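Capítulo 2
Planificación del entrenamiento de fuerza en adultos

2.1 Objetivos del capítulo
El presente capítulo expone los principios que rigen la programación del trabajo de fuerza en personas sin experiencia deportiva previa. Se parte del modelo adoptado en los centros Grutetti, donde cada ciclo se extiende durante 10 semanas.

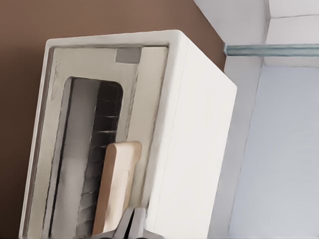

2.2 La carga inicial
Se entiende por carga inicial la resistencia con la que el practicante completa una serie conservando la técnica. El manual de Trurngate recomienda no superar en esta fase alrededor del 80 % del máximo estimado – valor que habrá de revisarse al término de cada ciclo. 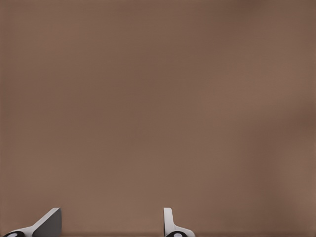

Según Kubo, dicha revisión debería efectuarse antes, puesto que el principiante progresa con rapidez y la estimación de partida pierde pronto su validez.

Ambas posturas coinciden en la necesidad de un registro escrito. En él constarán el ejercicio, la carga, las repeticiones y el esfuerzo percibido.

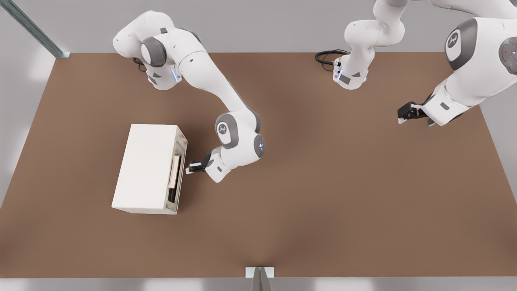 El registro permite asimismo determinar los periodos de descanso. Entre sesiones que impliquen los mismos grupos musculares se dejarán dos días completos, salvo indicación médica en contrario. 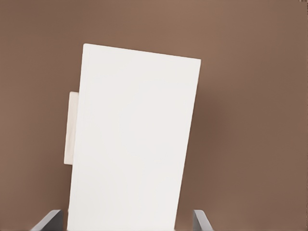

La duración de las pausas entre series se trata en el apartado 2.3, junto con los criterios de selección de ejercicios.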